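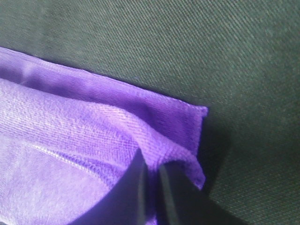 ## Sarga de algodón teñida: ¿lavar antes de cortar o después del dobladillo?

Preguntado por **Torunn Rustad** · 9 de marzo de 2024 · Etiquetas: `encogimiento`, `sarga`, `dobladillos`

Tengo que confeccionar 20 servilletas en sarga de algodón morada, comprada por metros en Rarnau. El proveedor indica un encogimiento máximo del 6 % en urdimbre y no da dato para la trama. No especifica temperatura de ensayo.

Dudas:

1. Si corto con margen y lavo al final, ¿se deforman las esquinas?
2. ¿Hay que fijar el color antes de coser? El hilo del dobladillo será blanco.

La lavadora no baja de 30 °C.

---

### Respuesta aceptada

**Huệ Trịnh**

Lava antes de cortar. El dobladillo tiene dos o tres capas y el centro una sola; si el tejido encoge después de cosido, el hilo (sobre todo si es poliéster) no acompaña y el borde queda ondulado. Compensar con margen no corrige eso, solo la medida final.

Procedimiento:

- Sobrehilar los extremos cortados de la pieza.
- Lavar a la temperatura más alta que vaya a tener en uso, no a 30 °C por costumbre.
- Secar igual que se secará después.
- Planchar al hilo, sin arrastrar en diagonal. La sarga se desvía con facilidad.

Para medir el encogimiento real, marca un cuadrado de 50 cm con hilo de contraste antes del lavado y mide ambas direcciones al terminar. Un 6 % en 50 cm son 3 cm.

Sobre el color: frota una tela blanca húmeda contra el revés. Si mancha, repite el lavado por separado hasta que deje de soltar. El vinagre no fija colorantes reactivos.

---

### Otra respuesta

**hilvan_flojo**

Yo uso las toallitas atrapacolor de Flavotton y nunca lavo antes. Con sal gorda también va bien.

> **Huệ Trịnh:** La sal interviene durante el tinte. En una tela ya teñida no fija nada.

---

### Otra respuesta

**taller_Gromerness**

De acuerdo con lavar primero. Añado que para las esquinas conviene el inglete y recortar el sobrante a 4 mm de la costura. En sarga gruesa, aguja 90 o 100.

> **Torunn Rustad:** Medido: 5 % en urdimbre, 2 % en trama. Mancha un poco en húmedo, va a un segundo lavado.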